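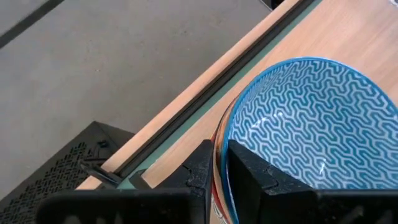 Nested bowls with a blue pattern inside, on a light wood tabletop.

Guitar Cables and Pedals: Bench Tips for Home

By Marijke De Smet

Most of the gear that gets brought to me as dead has a dirty contact, a bad cable or a flat battery. You can sort out nearly all of that at a kitchen table with a few hand tools. These are the notes I give to people who come to the Saturday repair table in Estville, with some additions from Nhi Lò, who does the soldering there.

Find the bad cable first

Take everything out of the chain. Plug the guitar straight into the amp with one cable and turn the volume low. Play a string, then flex the cable gently near each plug. If the sound cuts in and out, the fault is at the end you were flexing. Mark that end with tape right away. You will not remember which end it was once both are on the table.

If the first cable is fine, use it as your known good one and add the pedals back one at a time, each with its own patch cable. When the noise or dropout returns, you have just added the cause. It may be the pedal or the patch cable, so swap the patch cable before you blame the pedal.

Opening a plug

On plugs with a screw-on barrel, unscrew the barrel and slide it back along the cable. Look for a center wire that has come off its lug, or a single strand of the shield touching the center terminal. Trim the strand. If the wire has broken, cut the cable back a little past the damage, strip it and solder it again.

Slide the barrel and the plastic sleeve onto the cable before you solder. Everyone forgets this once. Molded plugs can't be opened. Cut them off and fit a new plug if the cable is worth keeping.

Scratchy knobs

Unplug the pedal or guitar. Take off the back so you can reach the control from behind. Spray a short burst of contact cleaner made for potentiometers into the gap above the terminals, then turn the knob end to end for 30 seconds. Let it dry with the back off before you put power to it. General-purpose penetrating oil leaves a film that collects dust, and the scratching comes back worse.

If cleaning helps for a week and then the noise returns, the track inside is worn and the control needs replacing.

None of this applies to the inside of a tube amp. The capacitors can hold a dangerous charge with the amp switched off and unplugged. Take it to a technician.

Input jacks

A loose jack usually needs its nut tightened, but hold the jack still from the inside while you do it. If you turn the nut alone, the whole jack can spin and twist the wires off. If the plug slides in without a click, bend the long spring contact inward very slightly and try again.

To clean a jack, put a little cleaner on a plug and push it in and out several times. Wipe the plug between passes. Cotton swabs leave fibers behind.

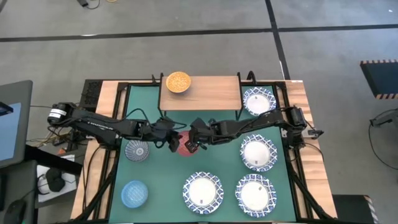 2 min read

Batteries

Take the battery out of any pedal you won't be using for a month. With most pedals, a cable left in the input jack keeps the battery connected, so pull the plugs at the end of practice. Write the month on the battery with a marker when you fit it. I found one last year marked December with no year, and it had leaked all over the foam.

For light green or white crust on the clips, use a swab with a bit of white vinegar, then a swab with isopropyl alcohol, and let it dry. Badly eaten clips are cheap to replace. Black goes to where the black was, red to where the red was. Take a picture with your phone before you cut anything.

Coiling and hanging

Don't wrap a cable around your elbow. It puts a twist in every turn, and after a year of that the cable won't lie flat. Let it fall into loops the size of a dinner plate, turning the cable slightly between finger and thumb as you go, and flip every other loop under. Close the coil with a hook-and-loop strip on the cable itself, near one plug.

Hang coils on a wide peg. A thin nail makes a kink at the top.

Labels

Tài Từ puts colored heat-shrink on both ends of every cable, one color per length. Tape works too, but it goes gummy in a hot car. Label power supplies with the name of the pedal they belong to, the voltage and the polarity. The wrong supply can kill a pedal as soon as it is plugged in.

Hook-and-loop on pedals

Old adhesive strip comes off more easily warm. Use a hair dryer on low, lift one corner with a plastic card and pull slowly. Clean off what's left with isopropyl alcohol on a rag. Try it on the underside first, as it can lift some painted lettering. Keep the serial number sticker if there is one. You can put the new strip on either side of it.

What to keep in the drawer

Small Phillips and flat screwdrivers
A nut driver or small adjustable wrench
Side cutters and wire strippers
Contact cleaner
Isopropyl alcohol and lint-free rags
Two spare plugs
One known good cable, marked, which doesn't go out to gigs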